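3.2 Preparation and base coat

Doors were done in the order the owners could let us have them, so exposure is not balanced across the set (see limits, 3.5). Each door washed with sugar soap, rinsed twice, left overnight. Old gloss keyed with a 180 grit pad. Bare metal spot primed the same day. Where the earlier paint was chalking badly we went back to a sound edge and feathered it, which took far longer than planned on the two doors at Girska.

Base coat was a mid tan exterior acrylic from Brillow, brushed and laid off along the panel. We did try a small roller on the first door. It left a stipple which then showed through the graining as tiny pale dots, so that door was rubbed back and the roller dropped. Overnight drying again before any glaze.
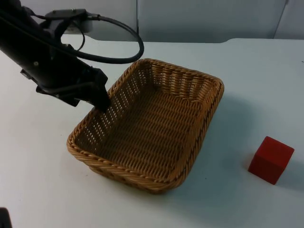 Glaze was mixed by Hudec for every door so that the tint stayed the same. Slow-drying, waterborne, umber with a little black. Working time matters more than anything else in this job: the grainer needs the whole rail open long enough to pull the heel and then soften it. In full sun the glaze was grabbing before the brush reached the far end. In shade it was comfortable. Cheema had reported the same on front doors but with an oil glaze, and we had half expected the waterborne to be worse than it was.

3.3 Graining order

Panels first, then the upright stiles between them, then the long rails, masking each time. Tichý and Pešek did all the graining, Tichý the panels and Pešek the rest. Splitting it that way keeps each hand consistent within a door, but it means we cannot seperate the effect of the painter from the effect of the part being painted. Heart grain was kept to the panels. Straight grain everywhere else, drawn with a flogger and a worn 2 inch brush.

Tape was the main nuisance. Low-tack tape left overnight lifted the base at the section joints, low-tack tape pulled within the hour did not. After the second door we pulled everything while the glaze was still soft and touched in the edges with a rag.

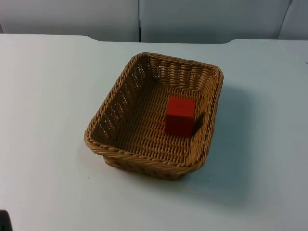
Clear coat went on in two passes, satin, the day after graining. Gloss was tried on one test board and rejected, it showed up every lap. Doors stayed shut until the clear was hard enough to take a thumbnail, then were run up and down by hand before the opener was reconnected. Some sticking at the bottom seal on the Cikitier door. Talc fixed it.

3.4 Scoring

Finish was scored from the kerb and again at arm's length on a scale of 0 to 5, where 5 is taken for real timber by the person scoring. Aasen scored all doors, blind to which of the grainers had done which part. Owners were asked too but their scores are not used here; most simply gave full marks. Colour was read against the base coat card at the same spot on each panel. In all, 413 readings, fewer on the narrow doors.

Kerb scores were high and rather flat. Arm's length scores spread out a lot more, and the loss was nearly always at the joints between sections, where the grain on one rail stops dead and the next begins at a different angle. Vlček's method of carrying a light pencil line across the joint before glazing helped when we rembered to do it. 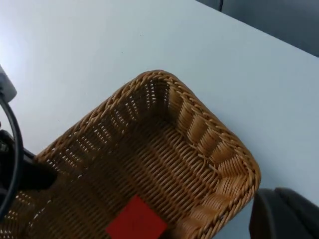

Figure 4. Woven basket, long sides running diagonally, with a twisted braid around the rim.

3.5 Limits

No untreated control door. Weather was not logged at the door itself, only taken from the nearest station, which sits a good bit lower than most of the houses. Sun exposure was noted as shade, part or full by whoever was on site and those notes do not always agree. All doors were steel, so nothing here should be read across to fibreglass or timber. Durability not covered: the first revisit is due in October and fading will be reported seperately.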